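Hilo sobre la mudanza y lo que he aprendido comparando seguros de hogar. 31 de agosto de 2019. Lo dejo por escrito para quien esté en lo mismo.

1/ Llevaba cuatro años con Mendcombe y pagaba 395 euros al año. Al cambiar de piso pedí que me recalcularan la póliza y me subieron la prima, con 14 metros cuadrados menos que antes.

2/ Pedí presupuesto a Titent y a Cha. Titent contestó el mismo día. Cha tardó 19 días y mandó los datos de otra vivienda.

3/ Lo primero que hay que mirar es continente y contenido. El continente es el piso: paredes, suelos, tuberías. El contenido es lo que metes dentro. Si vives de alquiler, el continente suele corresponder al propietario. Yo lo estuve pagando dos veces hasta diciembre.

4/ Segundo: la franquicia. En la oferta más barata los primeros 150 euros de cada siniestro los ponía yo. Venía en la página 24 del condicionado y en el resumen no aparecía.

5/ Tercero: daños por agua. Preguntad si cubren la localización de la avería o solo la reparación. Son dos cosas distintas y la primera sale cara.

6/ Para calcular el contenido fui habitación por habitación con una hoja de cálculo. Precio de reposición, no lo que pagué en su día. Me salió bastante más de lo que tenía declarado.

7/ El dormitorio es donde más se olvida la gente de sumar: colchón, ropa, mesa, lámparas.

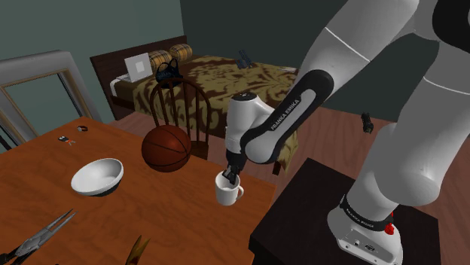 N.º 14, pág. 19

8/ Si declaras de menos, aplican la regla proporcional: con la mitad asegurada te pagan la mitad del daño, aunque el daño sea pequeño.

9/ Para cancelar la antigua hay que avisar por escrito un mes antes del vencimiento. Guardad el acuse de recibo.

10/ Al final firmé con Titent, sin continente y sin franquicia. Si alguien tiene póliza con Fimonine, que me cuente qué tal con los partes de agua.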